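ok thread on why I quit buying lunch at work, bc three of you asked

started in June. added up what I'd spent on lunch since new year's and it was 1,720 dollars. on LUNCH. most of it eaten standing up

rule is simple. 40 bucks a week for all midday food, coffee included. when it's gone it's gone

week one I blew it by day 2. bought a salad, then a "snack box" which was four almonds and some cheese, then coffee twice. ate crackers from my desk after that

what helped: cooking one big thing when I have time, usually beans or a chicken. not five cute little containers. one pot. I'm not a container person

also freezing bread. sliced. why did I go so long throwing out half a loaf

sandwiches are still the thing I fall back on. wrap them the night before, lettuce kept away from anything wet or it goes sad by noon

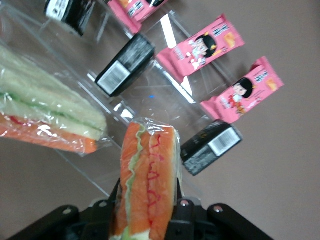
Radka Trajkovski replied that 40 a week is a fantasy if you work downtown, she pays nearly that for two lunches and a coffee, and half her team would think she was being rude if she didn't come along

and yeah, fair. the social part is the hard part. I go out with people once every 2 weeks now and it comes out of the fun money, not the lunch money. maybe that's cheating, don't care

nobody at Prultura has said anything about me bringing my own btw. Pascual even started doing it too, his leftovers are way better than mine and I'm a littel bitter

things that did NOT work: soup in a thermos (leaked in my bag, RIP notebook), skipping lunch (mean by 3, ate a whole sleeve of cookies), meal kits (just expensive groceries)

coffee is the real leak. I bring a jar of instant now. it's fine. it's not good -- it's fine

someone asked if I track every cent. no. I take out cash at the start of the week and it lives in an old envelope. when teh envelope is empty I eat beans

will post the bean recipe later, need to find where I wrote it down. it has way too much garlic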